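Product notes: the Vídalín hand kit with knit gloves

Sirnico has started taking orders for a second run of its Vídalín hand kit, and since a few readers asked about it after the spring issue, we borrowed one for the month of June and put it to work. The short version is that it is a good kit for people who already have an arm and want fingers on the end of it. If you don't have an arm yet, wait.

The kit comes in one box. Inside are the hand (four fingers and a thumb), a wrist adapter, a small camera that mounts at the wrist, a power supply, the cables, and a pack of three black knit gloves. There is a paper quick-start sheet. The full manual is a download, and you will want it, because the sheet stops right after the first power-on.

Fitting the hand took Halldóra Hedegaard most of a morning. Our arm is an older one and the adapter plate did not line up with two of the holes, so she drilled new ones. Sirnico says the second run ships with a slotted plate that should cover more arms. We have not seen the new plate. The cable is the other thing to plan for. It is long enough if you run it straight down the arm, but if you like some slack at the elbow you will need the extension, which is sold separately.

The software is called Drarkar and it runs on an ordinary laptop. You can record a hand position, name it, and play it back, or set a closing force for each finger and let the hand close until it meets something. The second way is the one we ended up using for nearly everything. Force is set on a scale from 0 to 1000 with no units given. The manual offers a table of starting values by material. We found the values for hard plastic too high and cut them in half, and after that we mostly left them alone.

Now the gloves, which are the reason people write to us. The bare fingertips are smooth and do not hold glossy plastic well. In our first tests without a glove, a molded housing slid out of the grip 14 times in one afternoon. With the glove on, we had three slips in the same number of tries. That is a small test by one person with one type of part, so take it for what it is, but the difference was plain to anyone standing at the bench.

The knit does shed. You get fine fibers on whatever the hand touches, and a white cloth under the work will show you how much. Grethe Vigfúsdóttir, who does our repair column, would not use it near open bearings or optics, and neither would I. For outer shells, lids and tubs it is no bother – wipe the part and move on. Gloves wash by hand in cold water. Ours came back a little tighter after the first wash and needed some pulling to get over the thumb. The seams at the fingertips held.

Most of our time with the kit went to one job: holding a curved plastic part steady so that a person could work on the other side of it. This is dull work and hard on the wrists, and it suits the hand better than picking things out of a bin, which we also tried. For picking, the hand is slow. It takes a couple of seconds to open fully, and if the part is small the glove makes the fingertips too thick to get under it. A plain two-jaw gripper will beat it there at a much lower price.

For holding, the thumb is what matters. It can be set apart from the fingers and locked, and then the part can rest between the thumb and whichever finger gives the best support. You do not need all four fingers on it. The manual calls for a full wrap grip on everything, and we would ignore that for anything with a rim.
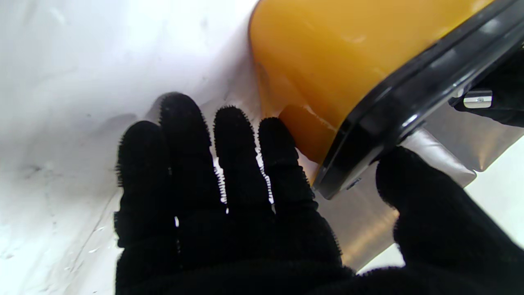
Bracing a yellow plastic part at the rim, glove on.

The wrist camera is useful for this sort of job, with limits. A big gloved hand takes up a lot of its view, and black knit against a bright cloth pushes the exposure up, so the cloth goes white and you lose detail in it. Drarkar has a manual exposure setting two menus down. Use it.

Support has been decent. We sent four questions and had an answer to each by the next day, though one of the answers was only a link to the manual page we had asked about. Replacement fingers are in stock at Plusavberg, and so are the gloves, in packs of three. Swapping a finger takes two screws and a connector. The warranty is 26 months on the hand and does not cover the gloves or any cable.

The second run ships in the order the requests came in, and the list for readers closes on 2024-06-27. Mention the newsletter on the form and they will add an extra pack of gloves. We don't get anything for it. The loan kit goes back at the end of the month, so if there is a part you would like us to try in it, write to Halldóra before then with the size and weight.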